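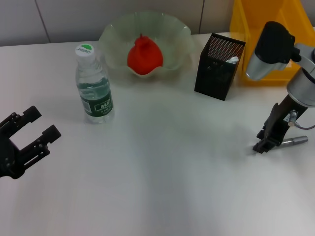

Table Organizing, Gallery 2: Containers and Small Items

The pages in this section cover small-item storage on a shared worktable. The table has a white top and stands against a light gray paneled wall. The storage method is the one Arvid Eklund wrote up in October under the name Plestus: each item on the table is assigned to an open container, and the container stays where it can be reached from the front edge. Lids and drawers are not used. Labels are optional.

Container notes

Glass bowl, pale green, wavy rim. Holds round items that would roll on a flat top. A translucent wall lets the contents be checked from the side. The rim is wide, so leave clearance on all sides when placing it near the back of the table.

Mesh holder, black metal, square. Intended for pens, but works for any narrow item. It also takes a crumpled tissue until the table is cleared.

Water bottle. Treated as a loose item. A bottle stands upright without a container and is the last thing to be put away. Partly full bottles go back to the person who opened them at the end of the session, 5 p.m. at the latest.

Bins and front access

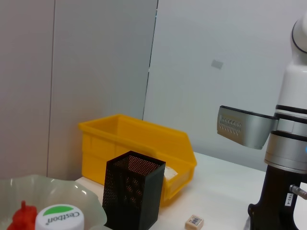 Stacking bins are chosen by opening height first and volume second. A bin with a low front can be emptied without lifting it, which matters once a second bin is stacked on top. The yellow bin has a sloped front lip of this kind, and the perforated holder standing in front of it blocks part of the lower front. The holder should be moved to one side before the bin is used. Small flat pieces, such as the beige block on the table, go in last - they slide under larger items and are hard to find again.

Yavuz Baysal tested the same layout on a table 900 mm deep and reported that two rows of containers fit with about 24 cm left free at the front. On shallower tables, use one row and set the bins at the ends.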